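The Long Way Through a Junk Drawer

Every December I promise to empty the hardware drawer in the back hall, and every spring I find it fuller – more hinges, more brackets, and at least nine keys that fit no door I own.

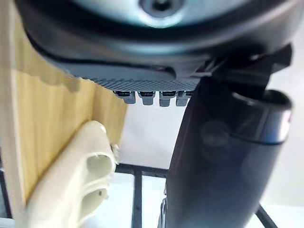

Sorting goes best by feel and finish, I've come to think, and I say so after a long, happy afternoon with a pot of tea going cold at my elbow. Shiny bits go in one jar, dull ones in another. You start to notice how handsome plain parts can be – a satiny charcoal black beside a pale silver-blue cap, say, with a small dark recess at its center. The old Brerkex tins hold the rest, and the drawer very nearly closes.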